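Ostier swap table is back, and I'm already in trouble with my closet

10th August

I went down to the Ostier reading room for the summer swap table, fully intending to drop things off and leave. You can guess how that went. I came home with a puzzle, a scarf and a mug that doesn't match anything I own!

If you missed the January one, it works like this: bring whatever you've stopped using, put it out, take what you like. Kamlesh Tiwari has been keeping the tally and told me 400 things found new homes last time, which I can well believe (I still have the lamp). This time there are 12 tables, and two of them are just for school stuff, so parents, come early.

My favorites were the small mixed displays that Yee-man Tu put together. She likes to set odd things side by side on a nice cloth and let people poke through. "If it's all in a box, people walk right past," she told me, and she has a point, I walked past the boxes myself.
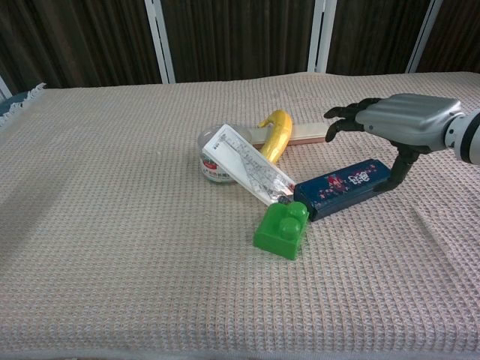
A pencil case with little pink and red flowers, a clear-window box with a ruler in it, a small glass jar, a green toy block and one banana, on the waffle-weave cloth.

I had my eye on the pencil case for my niece, but I dithered and went to look at the books first. Lesson learned. Doors are open again tomorrow from two until the tables are bare, and Kwan-ho Au could still use a hand with folding up afterward. Bring your own bag.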